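Bathroom robots change the working day for Grolldale room cleaners
19/12/2020

Room cleaners at the Pledbridge hotel in Grolldale are sharing their floors with robots, in a scheme that has moved part of the bathroom work off the staff rota. 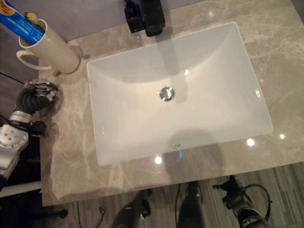 The hotel, which has 301 rooms, began using the machines in September after a trial on one corridor. They are supplied by Beleck and are used for the sink and worktop round, a job that used to be done by hand in each bathroom before the beds were made. Making beds, changing towels, cleaning showers and checking the minibar all remain with the staff.

A cleaner on a full shift was previously given 14 rooms. The number has not gone up, the hotel said, and it has agreed with the staff union branch that it will stay the same until the end of next year. The time saved is being spent on the parts of the room that guests complain about most, mainly showers and window sills.

Staff were given two days of training before the machines came into daily use. Most of it dealt with practical matters such as how to stop a robot, where to stand when it is turning, and what to do if guests come back while it is working. A cleaner can send a machine out of a room at any point and finish the job by hand. During the first few weeks this happened often, according to a notice put up in the staff canteen, and it still happens in the smaller bathrooms on the second floor, where the doors open inwards.

Guests' belongings were the main worry. Under the house rules a robot may move an item on the worktop only if it can put it back in the same place. Anything it cannot pick up safely is left where it is, and the cleaner wipes round it afterwards. Jewellery, medicines and glasses are never to be touched by the machines, and a cleaner looks over each worktop for them before a robot goes in. Guests who do not want a robot in the room can say so at reception or hang a card on the door.

The change has not suited everybody. Some of the longer-serving cleaners told the branch that they missed working in pairs, as one person in each pair now looks after a machine and spends much of the morning in the corridor. Others said their wrists and backs were less sore at the end of a shift. The branch has asked for the pairs to be swapped round each week so that the same people are not always left with the heavier lifting, and the hotel has agreed to try this from January.

There is a new job too. Four cleaners have become floor leads, which means they charge the machines, clean the grippers and write up faults. The role carries an extra 64 pence an hour. The branch says this is too little for the added responsibility and will raise it again when pay is discussed in the spring.

No one has lost a job because of the robots, the hotel said, but two vacancies in the cleaning team have not been filled since the summer. The branch wants them advertised. Management says it will decide once it has a clearer idea of bookings for the coming year.

Quintela, the company that runs the hotel's linen service, has asked to see how the scheme works - it is looking at machines for its own sorting room. A visit has been pencilled in for the new year.

The hotel logged 1198 bathrooms in the last full month of the scheme. A review with staff is due in the spring, and the agreement on room numbers will be looked at again then.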